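Prueba gratuita

El contrato de prueba tenía 2 páginas y yo solo leí la primera, que era la del precio. En la segunda venía lo demás.

Empiezo por el principio, o casi. Yo llevaba tres meses ordenando cosas por encargo. Cosas pequeñas, de esas que la gente guarda en cajones y luego no sabe tirar: botones, fichas, tapones, piezas de juegos a los que les falta la mitad. Tenía el taller en casa, la espalda hecha polvo y una lista de espera que daba risa. Y entonces me llegó el folleto de Utside. «Alquile un brazo. Recupere los suyos.» Me reí sola en la cocina. Después llamé, claro.

El modelo se llamaba Hendum y costaba 768 euros al mes, con el primer mes gratis si aceptabas rellenar un diario de uso. ¡Un diario! A mí, que me encanta quejarme por escrito. Firmé esa misma tarde.

Lo trajeron en dos cajas, una enorme y otra del tamaño de una tostadora, y la importante era la pequeña. Dentro iban la pinza y un sobre con instrucciones traducidas por alguien que sabía mucho de tornillos y muy poco de verbos. «No enseñe al brazo cuando enfadada», ponía en la página cuatro. Pensé que era una errata y seguí adelante.

Enseñarle era fácil, eso lo reconozco. Le agarrabas la muñeca, le llevabas la mano hasta la cosa, cerrabas, la llevabas al cubo, abrías. Lo repetías unas cuantas veces y él ya seguía por su cuenta, con una paciencia que yo no he tenido en la vida. El primer día separó botones hasta la hora de cenar. El segundo, también. El tercero le dejé una bandeja de fichas y me fui a la ducha, y al volver me había colocado a un lado las de color hueso, que yo siempre aparto porque me recuerdan a las de mi abuela. Eso no se lo había enseñado. O sí, vete a saber. A lo mejor le había llevado la muñeca un poco más despacio en esas.

Escribí en el diario: «Aprende más de lo que le digo». Me pareció una frase muy buena y la subrayé.

Hubo una semana mala. Me llamó mi hermana por lo de vender la casa del pueblo, colgué de mala manera y me puse a enseñarle a guardar tapones tal como estaba, con los dientes apretados. Bueno. Durante cuatro días Hendum soltó los tapones desde demasiado arriba. No los tiraba - los dejaba caer, que es distinto y molesta más. El ruido se oía desde el dormitorio. Volví a la página cuatro y le pedí perdón en voz alta, de pie en medio del taller, con el batín puesto. Luego le enseñé otra vez, despacito, y se le pasó. A mí también, más o menos, porque esa noche llamé yo.

Del soporte técnico solo puedo decir cosas buenas, por si alguien está dudando en contratarlo. Contestan rápido. Les conté lo de los tapones esperando que me tomaran por loca y me respondieron con un número de incidencia, el 1.028, y una línea: «Es un comportamiento conocido. ¿Desea conservarlo?». Me quedé mirando esa pregunta un buen rato. Puse que no. Después puse que las fichas de color hueso, sí.

Y a finales de mes llegó la carta. Segunda página del contrato, cláusula de cierre: la usuaria se compromete a asistir a una sesión pública de trabajo y a mirar, sin tocar, cómo otro brazo de la casa hace lo que aprendió el suyo. Me dieron una acreditación que ponía Eninari, el nombre de la feria, y una botella de agua. Fui con los zapatos buenos, un error, porque aquello era grandísimo y estaba hasta arriba de gente.

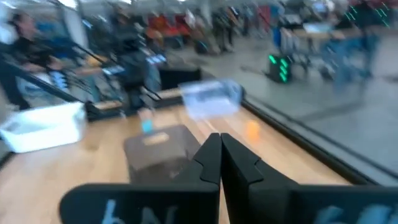

Club de Usuarios Wegener - Sección de relatos

Me hice sitio a codazos, muy educadamente, hasta tener la mesa a la vista. Una mesa de madera clara, unas cuantas cosas encima, un cubo blanco de plástico al lado izquierdo y la pinza negra delante, con unos garabatos azules en los dedos, como si alguien hubiera estado probando un rotulador. La mía no llevaba garabatos. Me dio un poco de envidia, fíjate qué tontería.

No era mi brazo. Me lo habían dicho tres veces por carta y una por teléfono: el suyo sigue en casa, señora, esto es una copia de lo que sabe. Y yo venga a decir que sí, que ya lo entendía, con la acreditación enredada en el bolso.

Fue hacia la cajita marrón, la de la etiqueta, y antes de cerrar los dedos se paró. Un segundo, no más. El chico que tenía a mi lado chasqueó la lengua y comentó que iba lento. Pero yo conocía esa pausa. Es la que hago yo delante de las cosas que me da pena guardar, y se la había pasado a una máquina sin darme cuenta, y de la máquina había pasado a otra, y ahora la estaba viendo un pabellón entero.

Me acerqué al mostrador de Utside con la garganta rara. Me preguntaron si quería continuar con el servicio, cancelar o pedir que corrigieran algún hábito. Había una casilla para cada cosa y un bolígrafo atado con un cordel.

Marqué continuar. Luego pregunté, así como de pasada, cuántas casas iban a recibir la copia en agosto.

- Todas - me dijeron.

Me bebí el agua de un trago y volví a la mesa a mirar otro rato.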